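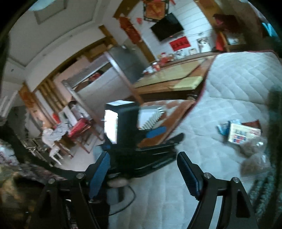
Yaneth Huanca

I love shopping for grippers. I also love having money left over in March, so these are the tips I wish I'd had taped to my workbench when I started planning a pair for tidying jobs at home.

Start with the mess, then look at the catalog. Walk through the room and pick up everything you'd want sorted. A cream-colored box, a crinkly packet and a clear plastic bag, all in one small pile on a mattress, want very different handling! The box has flat sides. The bag sags and slides. Write down the widest thing and the floppiest thing and take that note shopping.

Finger pads wear, so price them first. I like ribbed ones for slippery packaging, and I add 2 spare sets to the order right away – shipping on small parts can cost more than the parts.

Ask the seller how wide the fingers open, measured between the pads. Dillico gave me the outside width the first time I asked, and I nearly bought the wrong size.

Set a ceiling before you open a single web page. Mine was $2000 for everything, and I kept $62 of that back for cables, tape and screws. (Gone in a weekend.)

Quilted bedding is a great practice surface, by the way. Stitching and creases make small packets sit at odd angles, and you'll find out fast whether a cheaper gripper will do.

Borrow or rent if you can. Kerstin Baumgart lent me her Pesonen for two evenings and I crossed three features off my wish list, including the fancy wrist I'd been dreaming of.

Measure the walkways too. Chairs, stools, racks and cabinets all eat into the space an arm needs to swing, and moving furniture is free.

Keep every receipt in one envelope, with the pad size written on the front.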